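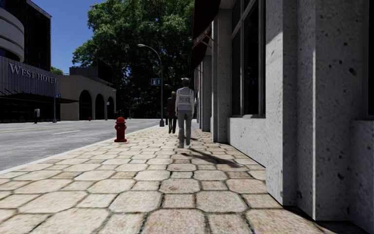
Draseo wrote that the same thing happens on his server after the 6 GB texture pack goes in, and that lowering the view distance did nothing for it.

Stuttering when entering the trade district
posted by Jestel

My frame rate is fine in the wilderness zones and drops hard as soon as I cross into the trade district. It sits at 67 in the open and falls to 7 for a few seconds at the gate, then climbs back. Settings are on High, shadows on Medium, game installed on a regular hard drive. Drivers are current. I already cleared the shader cache once. Is this my hardware or the MMO itself?

Owusu
Those are two separate problems that look alike. A short drop at a zone border is asset streaming. A low rate that stays low is usually player count, and no graphics setting helps much with that.

For streaming, do the following in order:
Move the install to an SSD.
Set the texture pool to 3000 in the advanced tab. The default is too small for High.
Turn off background downloads in the launcher.
Restart the client fully - logging out to character select does not apply the pool size.

Clearing the shader cache makes the first visit to every zone worse, so don't repeat it unless a patch breaks something. If the drop is still there on an SSD, post your frame time graph and the amount of video memory you have.

Clemivus
same here, i just go in at night when the guilds are offline. also try windowed mode, worked for me

Jestel
Moved it to the SSD and changed the pool size. The gate drop is down to one short hitch. Still slow near the auction house at peak hours, which I assume is the player count part.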